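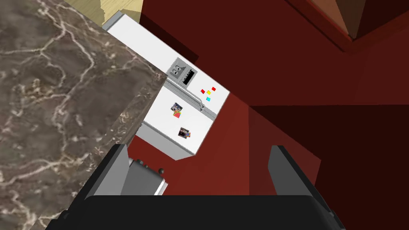 Tempo de leitura: 3 min

PARA DIVULGAÇÃO IMEDIATA

Oficina partilhada Plavstead abre os ficheiros do Skurkel, braço robótico de cozinha feito em casa

Simulação, desenhos das peças e software de controlo ficam livres para descarga. Demonstração ao público em novembro.

Plavstead, quarta-feira, 16 de maio de 2018 - A oficina partilhada Plavstead publica hoje todos os ficheiros do projeto Skurkel, um braço com pinça de dois dedos pensado para ser construído em casa, com ferramentas de oficina comum. Desenhos, lista de peças, código, cozinha simulada. Tudo. Sem registo, sem custos.

O projeto arrancou na garagem de Katsuhiko Sakamoto, técnico de manutenção reformado e sócio da oficina, e mudou-se para a bancada do fundo quando deixou de caber ao lado do carro. Asuka Hoshino juntou-se depois, para o software. São os dois autores e continuam a ser eles a responder às mensagens (com paciência, pede-se).

Primeiro a simulação, depois o metal

Antes de cada peça nova, ensaio no computador. A cozinha virtual tem bancada de mármore, frigorífico branco com puxador metálico comprido, ímanes coloridos e duas fotografias na porta, chão vermelho. A câmara segue a pinça, vista de cima, e os dois dedos cinzentos aparecem sempre grandes em primeiro plano. É assim que o programa vê o trabalho e é assim que quem constrói deve aprender a vê-lo.

"Parti três dedos de pinça contra um armário verdadeiro. Chegou", diz Katsuhiko Sakamoto. "Agora bato primeiro no armário do computador, que não se queixa."

A tarefa de referência do pacote é a porta do frigorífico: aproximar, alinhar os dedos com o puxador, fechar, puxar. Parece pouco. O puxador é estreito para uma palma tão larga, e o ângulo de chegada obrigou a redesenhar o punho duas vezes. Foram feitos 1293 ensaios simulados com a versão atual; os registos completos vão no pacote, incluindo os que correram mal.

"Os falhados são os mais uteis", diz Asuka Hoshino. "Quem for montar isto vai ter os mesmos problemas que nós tivemos, mais vale ver já onde a pinça escorrega."

O que está no pacote

Desenhos da palma e dos dedos, prontos para corte e impressão.
Lista de peças, com alternativas para as mais difíceis de encontrar.
Lo, o programa de controlo, versão 7.
A cozinha simulada, com posições de partida editáveis.
Manual de montagem em português. A tradução inglesa está em curso, faltam os capítulos da cablagem.

A carga máxima recomendada na pinça é de 500 gramas. Acima disso o punho cede e os autores não se responsabilizam. O Skurkel não é um produto, não tem certificação e não deve trabalhar sem alguem ao lado do botão de paragem.

O que falta

Fecho suave dos dedos. Ruído do motor da base, que ainda incomoda quem trabalha na bancada vizinha. Uma proteção decente para os cabos. E os objetos pequenos em cima da bancada, que por agora só existem no ensaio de software. Contributos bem-vindos, de preferência com fotografias da montagem e a versão do Lo indicada na mensagem.

Demonstração em novembro

O braço físico será mostrado em novembro, na sala grande da oficina, com apoio da Drendosari, loja de componentes que cedeu os motores. Entrada livre, data exata a anunciar. Quem quiser trazer o seu próprio Skurkel, mesmo a meio, tem mesa e tomada reservadas. Basta avisar antes.

Sobre a Plavstead

Oficina partilhada para sócios e visitantes: madeira, metal, eletrónica. Bancadas à hora ou ao mês, armários para projetos demorados.

Contacto para a imprensa: Asuka Hoshino, oficina Plavstead. Imagens em alta resolução e entrevistas a pedido.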